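# Chapter 4: Rules for Robots in Shared Outdoor Space

By the end of this chapter you should be able to write an operating area statement, assign the three site roles, set a speed limit from a measured stopping distance, and decide when a run has to be called off. You will need the risk assessment worksheet from Chapter 3. Keep it open while you read.

Earlier chapters dealt with machines behind fences. A fenced cell is easy to write rules for. The floor is level, the lights are on a switch, and a person can get in only through a gate that cuts the power. Most of the rules you learned for the cell rest on those three facts, and a mobile robot working outdoors has none of them. The edges of its work area are curbs, grass and painted lines, and people may walk in from any side.
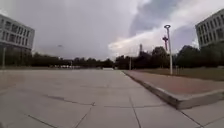 The first document for any outdoor run is the operating area statement. It says where the robot may go, where it may not go, and what marks the difference. A good statement names things a person can walk up to and touch. "The slabs between the north curb and the grass" is usable. "The central area" is not, and two operators will draw it in two different places.

Write the statement on site. Hiyori Oda, who ran outdoor trials at Evcombe for several years, asked her crews to walk the whole boundary before they unpacked anything, with one person walking and a second person writing. The written boundary was then read back aloud at the starting point. If the two people disagreed about any part of it, they walked that part again.

The statement has to cover the following:

- the outer boundary, side by side
- any area inside the boundary that is closed to the robot
- every change in level, including curbs, steps and drains
- the surface, and the conditions under which it may be used
- the place where the robot is started, and the place where it is recovered
- the name of the person who approved it

## 4.1 Boundaries and markings
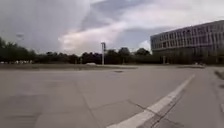 *Reading time for this section: 16 minutes*

A painted line is a boundary only if the statement says so. Paint stays on the ground long after the reason for it has gone, and a line laid down for vehicles or for some event may have no meaning for your run. When you use an existing line, record its color, where it begins and ends, and which side of it the robot must stay on. When you don't use it, record that too. Someone reading the file later will want to know that the line was considered.

The same care applies to joints, patches and covers. A vision system may read a dark joint as an edge, and an operator may read it as nothing at all. Mark on the site drawing any feature the robot has reacted to before, and give the date of the run in which it happened.

Physical edges need a margin. The Noguchi practice sheet, which we follow in this book, sets the margin in two steps:

1. Measure the stopping distance of the robot at its permitted speed, on the surface where it will run. Take the longest result.
2. Double that distance. The robot may not be commanded to any point closer to the edge than this.

Stopping distances measured in a workshop may not be used. Bienvenido Tagle's trials with the Zullura carrier are often quoted on this point. The carrier passed every workshop test and then ran past its limit on outdoor concrete, 4 times in 49 stops. The brakes were in order. The surface was different, and the margin had been copied from the workshop sheet.

## 4.2 Surface checks

Before each run one person walks the route and looks at the ground. The check is done on foot, at walking pace, and it is done again after any break in which the site was left unattended.
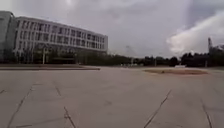

Cracks are recorded by position and direction. A crack that lies across the route is a different hazard from one that runs along it, as a narrow wheel can follow the second kind. Legged machines have their own version of this problem — a foot placed on a broken edge may turn — and the person checking should know which kind of machine is coming.

Planters, beds and loose soil are treated as closed areas unless the statement opens them. A raised border that a person steps over without thinking can tip a small robot. Loose material carried onto the slabs from a bed should be swept off, and the sweeping noted in the log.

## 4.3 People and roles

Three roles must be filled before the robot is powered. The *operator* holds the control and gives every motion command. The *observer* watches the area and may call a stop at any time, for any reason, without explaining first. The *supervisor* approves the statement and signs the log. On small sites the supervisor may also be the observer. The operator may hold no second role.

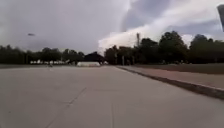 The observer's main job is distance. On open pavement it is easy to see that something is there and hard to say what it is. A tiny dark upright shape near the horizon may be a person or a post, and the observer who can't tell must treat it as a person until it has been checked. The rule at Feken is that an unidentified shape inside the boundary stops the run, and an unidentified shape outside it is called out and watched. Haruna Hoshino, who wrote the rule, added that the call must use a fixed word agreed on beforehand.

The stop word is tested at the start of every session. The observer says it, the operator stops the robot, and the supervisor writes down the time. If wind or traffic makes the word hard to hear, the crew changes to radios or doesn't run.

Section 4.4 works through a full statement and log, using a site with two curbs and one closed area. Before going on, complete the first page of the worksheet for an outdoor space you can visit on foot.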